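4. Weighing your first ingredients

Right, the batteries are in and your Flanwood kitchen scale is sitting on the worktop. I'm going to take you through it the way I do it at home (porridge, mostly, and far too many biscuits).

1. Press ON and wait for the zero. Don't lean on the worktop while it settles, I do this constantly!

2. Press UNIT until you see g. It remembers your choice next time.

3. Put your plate or bowl on the scale and press TARE. The display goes back to zero, so you're only weighing the food.

Note: any plate will do so long as you can still read the display. I like a shallow one for flour and a deep bowl for anything that rolls.

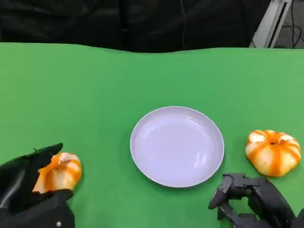 Empty plate with a raised rim.

4. Add your first ingredient. Say 100 g of oats. Go slowly near the end, as the numbers lag a touch behind your hand.

5. Press TARE again and add the next thing. You can keep going like this up to 3 kg, and that includes the plate.

Caution: if you see Err, take everything off straight away. I once piled on more than 500 g over the limit and had to recalibrate the lot (see section 6).

6. Lift everything off. You'll get a minus number, which is just the weight you tared. Press TARE once more to clear it, or hold ON to switch off.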